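Two-finger gripper drops thin cloth when camera is on the wrist -- change gripper or change camera?

Posted in: Grippers and end tools
Viewed 869 times

Sikance

Hello all. I am comparing two electric parallel grippers on the same arm, with the same controller, for picking up thin fabric from a table. One is a Barkov with the standard metal fingers. The other is an Antunes, with wider rubber pads. The camera is on the wrist in both cases, and I did not move it between the tests.

With foam blocks and small boxes I see no difference between the two. With cloth I do. I made 100 picks with each gripper, always the same kind of cloth, dropped by hand on the table before every pick. The Antunes missed 8. The Barkov was clearly worse, and I stopped writing down the misses after lunch because I was changing too many settings at the same time (I know, this is bad practice).

What I changed: closing speed, closing force, and the height at which the fingers stop above the table. The height had the most effect. If I stop 2 mm too high, the fingers close on air. If I go lower, the arm goes into protective stop when the tips touch the table.

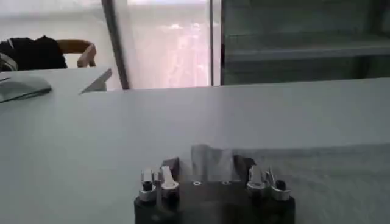

My doubt is if the gripper is really the problem, or if it is what the camera gives to the controller. The detection works by brightness: it looks for a region darker than the table and takes the middle of it as the pick point. I have a white table and grey cloth, so I expected this to be easy. But there is a big window at the back, and in daylight the white of the table changes, it is darker toward the right side. In the morning the pick point is good. In the afternoon it moves, sometimes by the width of a finger. I would like to keep the metal fingers, as the rubber pads collect lint and I must clean them often. Has anyone solved this without buying a new gripper?

Thank you in advance, and sorry for the long text.

Malcolm Ellwood

I think you have two problems and you should separate them before you buy anything.

First the gripper. Turn off the detection completely. Teach one fixed pick point by hand, put the cloth there with a small fold standing up, and run the pick again with each gripper. If the Barkov still loses the cloth, then you can blame the fingers. If it holds, the fingers are good enough and the pick point is the guilty one. Please change only one setting per series, and write down every miss, also after lunch.

For the metal fingers, a thin layer of silicone on the inside of the tips helps a lot. I used self-adhesive sheet, cut with a knife, and replaced it when it started to peel. It also collects lint, I must say, but a used piece goes in the bin and you put another.

About the protective stop: do not raise the force limit of the arm. Put something soft under the work area, a thin foam mat for example, and let the tips press into it a little. Then the stopping height is less critical and you can go low enough to catch the fold. Choose a mat with a matte surface and a color far from your cloth, or your detection will have a new problem.

Now the camera. Check if the exposure is automatic. With a window in view, auto exposure will follow the window and your cloth will get darker or brighter when the arm turns. Set exposure and gain by hand, at the time of day you normally work. Then limit the detection to the part of the image where there is table. Anything else that is dark can be taken as cloth, and this includes the gripper itself if your camera can see it. I had exactly this on my first cell: the arm tried to pick up its own fingers for half of a Monday.

If after this it still moves in the afternoon, compare each image with one of the bare table taken shortly before, and use the difference. A fixed brightness limit is too simple for daylight.

pollport

close the blinds and put a lamp. worked for me

Sikance

Thank you both. The exposure was on automatic, I did not know it. I have now fixed it, and the pick point moves much less, but I only tested in the late afternoon, so I will repeat it in the morning before I believe it.

I do not have blinds on that window -- I will try with cardboard first.

The test with the fixed pick point I will do this week, with the Barkov first and then with silicone on the tips. Malcolm, which thickness did you use? I have 1 mm sheet here, but I am afraid the fingers will not close fully in the controller and it will report an object when there is none.

Malcolm Ellwood

Mine was 0.5 mm. With 1 mm it also works, but close the empty gripper once with the silicone on, read the position, and save this value as your new zero. Otherwise yes, it will report a part every time.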